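Lutora Residents Forum
Board: Services and Fees
Topic: Proposed change to library late charges

Promley_Branch_Desk wrote:
Members are advised that the Promley branch proposes to end daily late charges from March. Borrowers would instead be billed for an item only when it is 30 days overdue. Last year 717 items were returned late, and 396 of those came back within one week. Comments are invited on this board until Saturday at noon.

OlleyRoadReader wrote:
I wish to record my objection. A due date without a charge is a request, and those of us on waiting lists will bear the cost. I waited nine weeks for a cookbook last winter.

gowda_hall_member wrote:
I support the proposal. The charges brought in very little money, and families with several cards stop visiting once a balance appears. The previous poster's concern could be met by keeping a charge on reserved titles only.

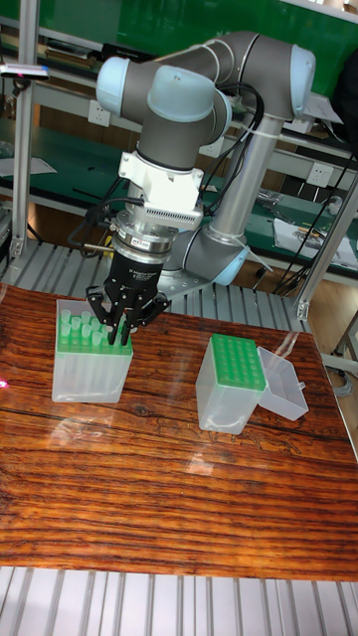
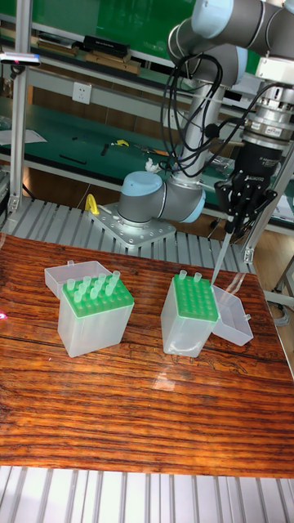
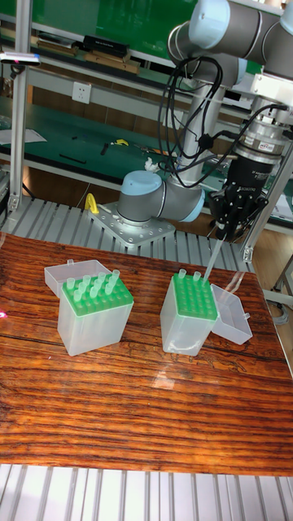 Wooden tabletop and robot arm with pale blue joint caps, all three.

Posted by: Ledger_and_Lamp
Member, Lutora Residents Forum
Saturday, 8:40 a.m.

I have read the full notice and would ask the branch to clarify two points. First, the notice does not say whether existing balances will be cleared. There are 147 cards blocked at present, and their holders should be told where they stand before the change takes effect. Second, the replacement bill should reflect the age of the book. A ten-year-old paperback should not be billed at the price of a new hardcover.

OlleyRoadReader wrote:
The second point is fair. I remain opposed to the first. Those who paid on time received no refund - why should unpaid balances be cleared?

gowda_hall_member wrote:
With respect, a blocked card serves no one. The Gowda reading room cleared its balances two years ago, and many of the missing books were handed in at the desk.

OlleyRoadReader wrote:
"Many" is not a figure. I would like to see the records.

Promley_Branch_Desk wrote:
The branch thanks members for their comments. Existing balances under the old system would be cleared, at a cost of $3,000 in uncollected charges. The price of replacement items is still under review. A charge on reserved titles was not part of the original proposal, but it will be put forward with the other comments received here.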